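**What students carry: weight of school backpacks in two schools**

Project report, November 15, 2024

## 1. Why we chose this topic

Many students in our town complain about pain in the shoulders. Parents say the bags are too heavy, and teachers say the students bring things they do not need. We wanted to have numbers before we make an opinion. The work was done in two schools, Usov and Gudari, where pupils are from 11 to 14 years old.

## 2. How we measured

We weighed bags at the entrance before the first lesson, with a hanging scale from the Eser company. The scale was checked each morning with a bottle of 2000 grams. In January we measured 298 bags. Every student answered also a short paper form - how they come to school, if they have a locker, and who packs the bag.

We did not write down names. Some students refused and we respected this.

## 3. Results

The heaviest things were textbooks and water bottles. One history book alone weighs 1151 grams, and the math book with its workbook weighs 1874 grams. At Gudari the students have lockers, and their bags were lighter. At Usov there are no lockers, so everything goes home and comes back.

Students who pack in the evening had lighter bags than students who pack in the morning. We did not expect this difference.
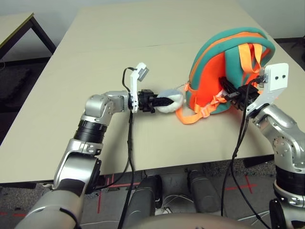
Wearing on one shoulder was common in both schools, mostly with the older students. They told us that two straps look childish. It is difficult to change this with a poster.

## 4. Problems in our work

We measured only in winter, when gym clothes are thicker. The form had one unclear question about lockers, and we had to throw away these answers. Also we did not weigh the students, so we can not compare the bag with the body weight.

## 5. What we suggest

Usov could keep one set of the history books in the classroom. The Garba library already lends second copies of math books, but few families know it. We will send our tables to both schools.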